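Teaching a robot by hand: is it worth the bother?

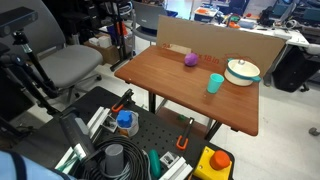
The practice table at Plollusness, with cup, pot and ball set out.

Regular readers will know I have been rude about robots in this newsletter before, so when Plollusness asked whether we would like to spend a Thursday afternoon with their teaching project I suspect they were hoping for somebody else. They got me.

The project is called Irkora. The idea is that you don't write out instructions for the arm. A person does the job while working the arm by remote control, the computer keeps a record of every movement, and after enough goes the arm is supposed to manage alone. For stiffer jobs you can also take hold of the arm and push it through the motions, which they call teaching by hand. Both are slower than they look in the promotional films.

The task this month is putting a ball into a cup, and later on into a pot with the lid taken off first. I asked why anyone would need a robot for that. The answer was that a small lumpy ball is awkward to pick up and a lid with a little round knob is worse, and that if the arm can't do these it certainly can't do your washing up. Fair enough, though I notice the washing up has been just over the horizon for as long as I have been writing this column.

I was allowed a turn at the controls. It is like trying to thread a needle while wearing somebody else's glasses. You can see perfectly well where the ball is and the arm goes to the left of it. By my fourth try I had got it into the cup, and was told politely that this one might be kept. The others were thrown out because I had dithered, and the machine would have learned the dithering.

That is my main worry with the whole business. The robot can only be as good as the people who show it, and people get bored. Plollusness have 2000 recorded goes at the cup so far and want 3678 before they move on to the pot. Of the last batch, 218 were rejected for one fault or another. Somebody sat through every one of those, and it is odd to hear this described as labour saving.

I also asked what happens if you swap the cup for a taller one, or move the table nearer the window. There was a pause. It seems the arm copes with small changes and gets lost with bigger ones, and the cure is more recordings. Estura, who are paying for part of the work, want it tried in packing sheds, where in my experience nothing stays in the same place for seven minutes together.

To be fair to them, they made no grand claims while I was there. The staff were patient, they answered every question and they didn't mind my writing this. I would like to see it do the pot with a different lid before I change my mind.

Visitors can go along on Thursdays from 2pm, and anyone who wants a turn should ask at the Workneh desk on the way in. Wear flat shoes, as you will be standing for most of it. The tea is good.

Contact the newsletter desk | © Workneh Newsletter, all rights reserved | Back to top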